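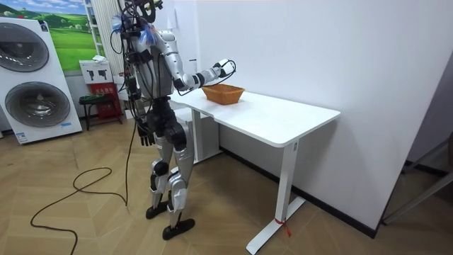

What We Bought and What It Cost Us: Equipment Planning for the Clindholm Robot Project

Posted in April by the Clindholm student team
14 shares | 3 comments

When we started this project, most of us thought the hard part would be the programming, and we put planning for equipment at the bottom of the list, somewhere after picking a team name. By the middle of the semester we were spending more time on quotes and order forms than on code, so we asked if we could write our report on that side of the work, and our instructor (very kindly) said yes.

Our budget was $3,000 for everything around the robot. The humanoid itself belongs to the department and wasn't ours to pay for, which is lucky, but a robot that size needs a lot of things near it before it can practice household chores. We needed a table, objects to handle, cables, spare parts for the hands, and a small reserve in case something broke.

The table took us the longest! We argued over it for two whole meetings. A couple of us wanted a cheap folding one from Buna, and the rest wanted something that would stay put if an arm leaned on it. We ended up with a plain white one with rounded corners and long flat feet, and we would choose it again. The light top does make white objects harder to pick out, so for the reaching tests we use an orange woven basket, shallow with flared sides, and set it toward the back edge where the right arm has to stretch for it.

Our biggest single purchase was the set of replacement hand parts from Rultell, at $1,449. That was nearly half the money gone in one order, and I remember the room getting pretty quiet when we put it on the spreadsheet. Lennox had a lower price, but the delivery time was 23 days, and that would have run straight past our first demonstration. We still think we made the right call, though we should have asked for both quotes in the first week instead of the fourth.

Cables are the thing we would warn next year's team about. We had one line in the budget that just said "cables," and it was far too small. There is the tether at the waist, the long power cord across the floor, and all the black wiring over the torso and arms, and each kind has its own connector and its own price. We placed 11 separate orders by the end, several of them only for cables, and paid shipping on nearly every one. Please measure your room first, and measure it with the robot standing where it will really stand, with enough slack for it to turn.

We also forgot to budget for small things like tape, ties and labels, and those came out of the reserve. There is a little of the reserve left, and we would like it to go toward a second basket in a darker color and a proper cover for the floor cord. Our order sheet is in the shared project folder, under Tuesday meetings, with the old quotes still attached.

3 comments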